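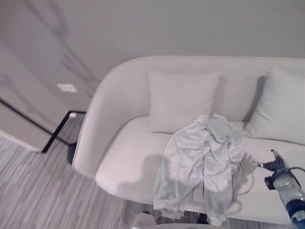
Getting the day's clothes off the sofa

The laundry notes in the March newsletter brought in more mail than we expected, and most of it wasn't about laundry. It was about the sofa. Readers wrote that the washing gets done, the drying gets done, and the clothes people wear every day still end up over the front edge of the seat by evening. So this month's home item is about that.

A pale sofa makes the habit more of a problem. Light gray upholstery takes up dye from dark denim and from cheap linings, and it shows body lotion and hair product sooner than a mid-tone fabric does. Shiny lightweight garments don't usually shed color, but they slide, and a jacket left on the seat is on the floor as soon as somebody sits down next to it. Zippers and snaps are the other thing to watch. A metal pull dragged over a woven cover can lift a thread.

Eduardo Frade, who looks after the furnished apartments at Dronden, has a short routine he gives to new tenants. It takes a few minutes at the end of the day.

Pick up each piece by the collar or the waistband, never by a sleeve. Long sleeves hanging over the front of a seat get caught under feet and stretch at the shoulder seam. Give the garment one shake away from the sofa and decide then and there whether it goes on a hanger or in the wash. He doesn't allow a third pile. If it was worn for an hour and is clean, it gets a hanger.

Next, turn the throw pillows. Stand them upright against the backrest with the lower edge pushed into the cushion, and pull the corners out with two fingers. Swap left and right once a week so the same one isn't always behind somebody's back. If the covers match the sofa, wash them together, even if only one looks dirty, or they will drift apart in color over a year or two.

Then go over the seat with a dry brush, working toward the front. On a sofa with one long cushion there are no gaps between seats to clean, but crumbs collect along the back and in the curve where the arm runs into the backrest. A narrow vacuum nozzle does this well. A wide one rides over it.

Wrinkles are the part we had the most questions on. A thin shirt or jacket that has spent the night in a heap will mostly recover if it hangs in the bathroom during a shower and is left alone afterward for 28 minutes, which is Eduardo's figure and oddly exact. Button or zip it to the top first so the collar hangs straight. Coated and metallic-look fabrics should not be ironed until you have read the label, and even then only from the inside, on low, with a cotton cloth in between. Don't spray starch on them.

Imtiaz Kodikara wrote from the Grimanum building to say that he fixed the problem by putting two hooks by the front door at shoulder height. The hooks were left over from another job and cost him nothing. His household has used them since last fall, and he says the sofa is clear most nights — Tuesday is the exception, when everyone gets in late. We have no room for his drawing, but he is happy for us to pass it on to anyone who asks.

We still have more than 600 copies of the fabric care card, printed on one side, with the common wash symbols on it. They are at the front desk in room 213 and are free to members. Please take one per household.

Next month: rugs, and what to do with the corner that won't lie flat. Send questions to the desk by the 28th.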